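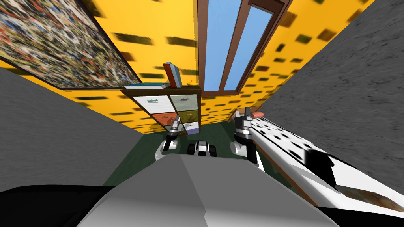
One Clokevell season ticket holder wrote to me that the club should sell up and move to Zerkley, where the new ground would hold 2,143. I disagree. Clokevell drew 200 for most home games last year, and the old stand has never been full.

A bigger ground costs more to heat, light and mow. The club needs two decent full-backs and a pitch that drains in September – both cheaper than a move.
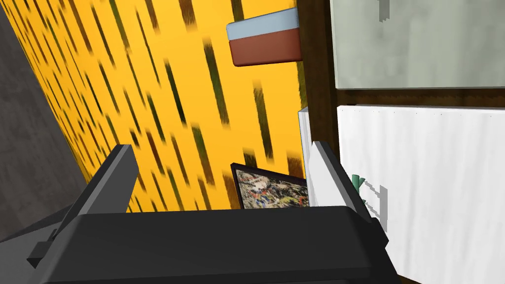 What would bring more people in? Lower prices at the gate, and a kickoff that doesn't clash with Muli. Try that for two seasons. If the crowds get anywhere near 2,000, I'll look at the plans again.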